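Genitz opens mixed-goods sorting room in Zaltanau

ZALTANAU, 2nd January - Genitz has opened its new sorting room for mixed household goods. Cups, kitchen utensils, small balls, the odds and ends that never fit a shelf. Gray open bins, 393 in all, shared with partner Skaltel.

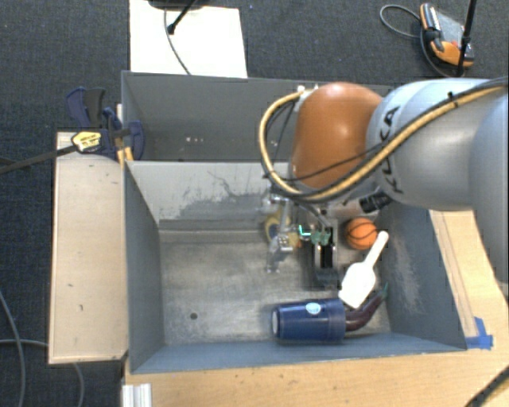 Who can send goods in? Any store or charity shop in the Zaltanau area, from one box up.

"Small stuff piles up fast, we wanted it out the door in 3 days," said Maribel Chávez, operations lead. Second room planed for June.

Press contact: Maribel Chávez, Genitz, ext. 892 | © Genitz | Back to top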